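The Wollura bench was serviced on Wednesday. I am recording the work in the order in which it was carried out, as several readers of this journal maintain similar kitchen cells and have asked how ours is kept in working order.

## Before power is applied

The arms are inspected by hand first. Cable runs near the base are checked for rubbing, and any tie that has slipped is replaced. Paavo Lindqvist wrote the original checklist for the Akpan site. It has 51 lines, of which we use 20 on a routine visit.

The cutting board is then returned to the marble-patterned counter and the arm is brought down over it at reduced speed. The surrounding items stay where they are, including the jar, the utensil holder and the plate of toy fruit. A cell that has been cleared for servicing will not reveal the collisions that occur in ordinary use.
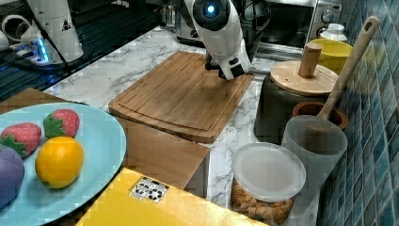

## Gripper and wrist

The following points apply to the gripper:

- Wipe the fingers with a dry cloth and look along each one for bending.
- Check the bolts on the housing against the torque sheet. Do not tighten by feel.
- Open and close the jaw 200 times without a load, then repeat the check.
- Run the approach to the edge of the board and review the wrist camera view.

The approach to the board is the part of the visit that takes longest. The jaw tip must come in at the end of the board without riding up over the rim. Our offset had drifted by 2 mm after the May visit, and the value in the Zukska controller was corrected accordingly.
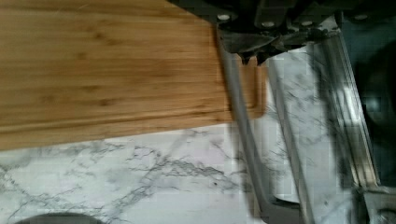
*Wrist camera view, with the jaw tip at the right end of the bamboo board.*

The corrected offset has been entered in the Plandside log under the gripper heading. The spare finger set remains on order, and I have asked that it be labelled left and right before it is shelved.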